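Visit to the Ollari workshop, February

Four of us from Gundinine drove over on a Thursday to see how Ollari keeps its two-arm bench cell running. Ilona Oláh met us at the door and took us straight to it.

The bench

Both arms work over foam puzzle mats. Ilona likes the foam for two reasons: a dropped part does not break, and a finger that comes down too low does not get bent. Mat tiles are swapped when the surface starts to lift at the seams.

The left arm has a bright green printed wrist mount between the silver arm segment and the black two-finger gripper. Lalit Rathore prints these in house and keeps 3 spares in a drawer. A zip tie is cinched around the mount, which gets checked every 500 cycles. A loose cable can catch on the joint below, and they have lost one that way.

After any wrist change they run a grasp check with a can and a plastic cup. The fingers should meet the can without shoving it along the mat.

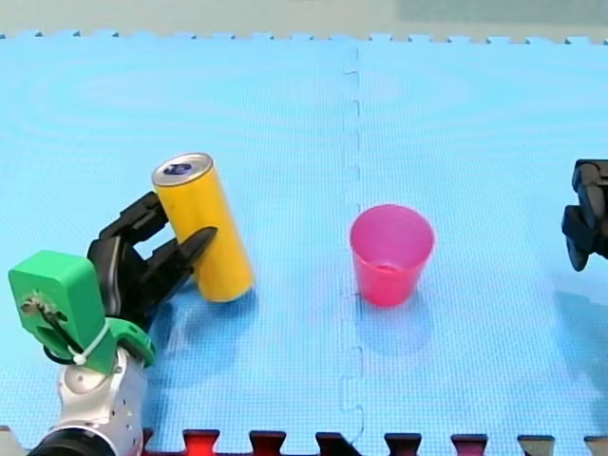

Service log

Each arm has its own paper log. The left one stood at 1,020 cycles on its current mount. Umesh Dubey asked about the fastener on the face of the mount, and Lalit said he snugs it by hand, as a power driver splits the print.

We left at nearly four with a copy of their check sheet. Kusum Mittal is going to adapt it for our own cell.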